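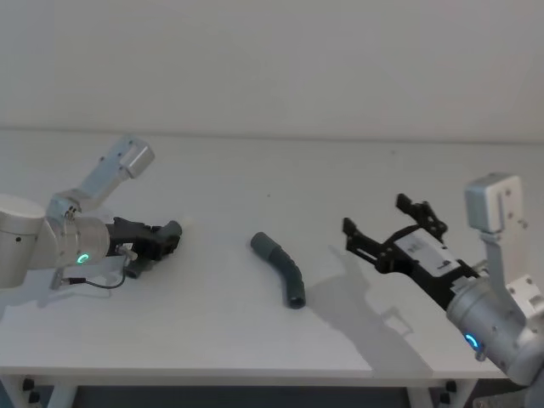

Figure 4. White work surface against a plain wall, evenly lit.

Search this manual Enter keyword or part number Go

Section 7: Setting up the Sunico bench-top workstation

7.1 Before you begin

This section covers placement, levelling and surface care for the Sunico adjustable table. Frame assembly is covered in Section 3. Do not start here if the frame bolts have not been torqued.

Choose a location with a level floor and a clear wall behind it. Evenly diffused light is preferred to a single spotlight — a strong light source on a pale top produces glare and makes fine marks hard to see.

CAUTION: The assembled table must be lifted by two people. Lift by the frame rails, never by the top.

7.2 Positioning

1. Move the table to within 200 mm of its final position.
2. Confirm that the power outlet and isolation switch can be reached without leaning over the top.
3. Slide the table back until the wall bumpers touch. If the wall has a skirting board, fit the long bumpers supplied in the Okari hardware bag.
4. Lock the castors, if fitted. Tables supplied with fixed feet have no castors and this step does not apply.

NOTE: Leave the rear edge unsealed. A bead of silicone between top and wall will tear when the height is adjusted.

7.3 Levelling

1. Loosen the lock nut on each of the 4 feet.
2. Place a spirit level along the front edge and adjust the two front feet until the bubble is centred.
3. Turn the level through 90 degrees and adjust the rear feet.
4. Check both diagonals. A small rock at one corner usually means the opposite foot is carrying no load.
5. Tighten the lock nuts by hand, then a quarter turn with the spanner.
6. Wait until the table has stood loaded overnight and check again.

Vinyl and cork floors compress under load. On these floors, fit the Bucur spreader plates before step 1.

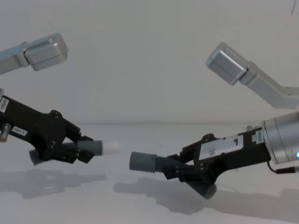

Prepared by: L. Marchetti, Technical Writer
Revised June 10, 2020

7.4 Surface care

The top is supplied with a Clendotska low-sheen white finish. It resists most household cleaners but will discolour if solvents are left standing on it.

1. Brush off dust and swarf with a soft brush. Do not wipe grit across the surface.
2. Wipe with a damp cloth and a neutral detergent.
3. Rinse with clean water and dry.
4. For ink or adhesive residue, apply isopropyl alcohol to a cloth, test on the underside of the top, then rub lightly.

CAUTION: Do not use acetone, chlorine bleach or abrasive pads. Damage caused by these is not covered under the warranty.

Light scratches cannot be polished out. Deep chips should be filled with the matching repair paste and left to cure before the table is put back into service.

7.5 Fixing equipment to the top

Clamps may be used on any edge. Fit a pad under the jaw — bare metal will mark the finish. Drilling is permitted only within the zones shown on the template sheet. Keep all holes clear of the centre rail, which carries the height adjustment cable.

Seal the inside of each drilled hole before fitting hardware. Moisture entering an unsealed hole will swell the core and lift the finish.

7.6 Periodic checks

Repeat the levelling procedure every November and whenever the table has been moved. Check the lock nuts and wall bumpers at the same time, and replace any bumper that has hardened or split.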